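Best gripper for RAM and drives on a desktop PC rig: Utasier or Morkia?

Posted in Grippers and End Effectors
Mitali Munshi

I have been told to pick a gripper by the end of the month, and I would like to blame someone else for the choice.

The job is taking old office desktops to bits and putting them back together. Memory, hard drive, one expansion card. We have two arms over a slatted bench, the tower goes down on its side with the panel off, and the parts live in a printed fixture to the left so the arm always knows where to look. On a good day the arm does know.
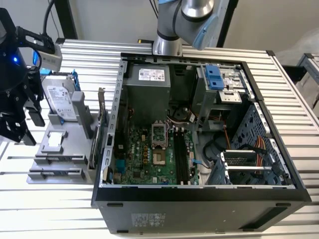 The bench, with the hard drive standing in the fixture.

The two candidates are the Utasier parallel jaw and the Morkia linkage type. The Utasier has lovely smooth force control and is about as wide as a loaf of bread. It cannot get between the memory slots and the drive cage without leaning on something expensive. The Morkia is all thin black links and fits nearly anywhere, but its fingers move on a slight arc, so whatever you are holding drops a touch as they close. The supplier calls this "natural motion". I have other names for it.

I've run 297 insertions with each so far. Drives are fine on both. Memory is where it all goes wrong, and the wrist camera makes it look much easier than it is.

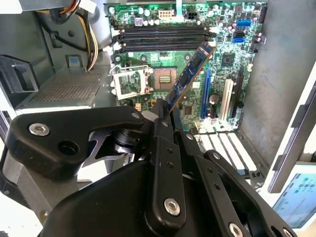
Ullach reckons the angle you pick the stick up at matters more than the make of gripper, and that anyone who hasn't squared up the grip before going near the slot has no business comparing anything. I pass this on because I was told it twice, the second time slowly.

So: which would you buy, and does anybody have a trick for the arc? Budget is 3000 per arm, fingers included.

zinch_fan_club

Utasier. Never had a problem with it. What are you using for a controller?

Mitali Munshi

Zinchenko box on both arms, force loop switched on. Glad yours is behaving. Are you putting it inside a case, or is it out in the open where it can stretch?

zinch_fan_club

Open. Boxes onto a conveyor.

Pat from the back bench

I did nearly this job last August and went with the Morkia, so you can have my mistakes for nothing.

The arc is real but it repeats, and a repeatable fault is practically a feature. Close the fingers on a gauge block at 4 different widths, write down how far the tips drop each time, and put that in as a tool offset that changes with finger width. The Zinchenko will take a lookup table if you dig through the menus. It is under "Accessories", for reasons best known to them.

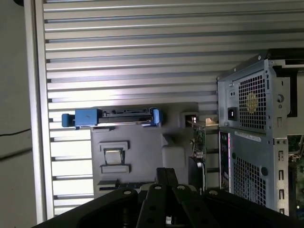

Camera position is the other half of it, and I'd sort that before spending any money. A wrist camera is only as good as what the gripper leaves for it to see. Yours has the black plates and their bolt heads all along the bottom of the view, while the blue drive carrier and the back of the tower are nice and clear beyond them. That's a decent view for finding the fixture and a poor one for the last few millimetres of a memory slot, where the fingers will be sitting in front of the thing you care about. I tilted mine by a few degrees and lost some of the far side of the bench, which I have not missed.

On the Utasier: good gripper, wrong shape. You can buy narrow fingers for it, but they bend, and then the smooth force control is smoothly controlling the bending. I spent a week tuning that before I noticed.

One more test that cost me nothing. Park the gripper where it would be for the memory, hold it there, and swing the wrist slowly through whatever range the job needs. Watch the cables as well as the fingers.
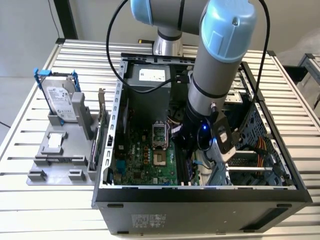 Do it with the drive cage fitted and again with it taken out. If the Utasier only passes with the cage out, you have your answer, unless your customers are happy to receive their computers without one. And use a dead motherboard for all of this. I used a live one, once.

As for lifespan, I change the fingertip pads on the Morkia every 3000 cycles. They will go on longer than that if you don't mind memory sticks coming out at a jaunty angle.

Mitali Munshi

Thank you, that is annoyingly thorough. Found the lookup table. It was under "Accessories 2". Will try the offset first and report back once I've got another run on the Morkia.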